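Hand-held gripper demos: box keeps twisting when I go to pick it up
Posted in Robots and Automation, 28 September 2024 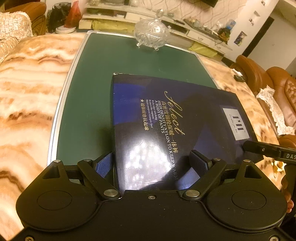

Left pad close in on the side of the clothing box, right one over the lower part.

Riaan Naidoo
Hi all! I'm recording pick-up demos at home with a pair of hand-held grippers (one in each hand) so an arm can learn the move later. The task is simple – take a flat, shiny clothing box off a green board and set it down on the marble-pattern table next to it. My trouble is that the box swivels the second I squeeze, maybe one try in four, and then I have to chase it. I've got 60 takes so far. Do I throw out the twisty ones? And should I be using the second gripper to steady the far end, or is that cheating?

Botha
Not cheating at all, as long as the robot you're training has two arms! If it only has one, stop now, it can't copy a hand it doesn't have. For the twisting, look at where your pads land. If one touches well before the other, it pushes the box around instead of pinching it. I come in slower for the last bit, let both pads touch, then close. Keep the takes where it slips a little and you fix it smoothly (those are gold), and dump the ones where you're flailing. I kept 7 flailing ones in a batch last January and my arm learned to flail, so, yeah.

Hekitmont
shiny boxes are the worst. try a matte one first

Morham
I'd also turn the box a bit between takes. I left mine at the same angle for 3 days and the arm was lost the moment I moved it – had to redo the lot. Glare on the cover might be worth a look too, so try closing a curtain for some takes and leaving it open for others.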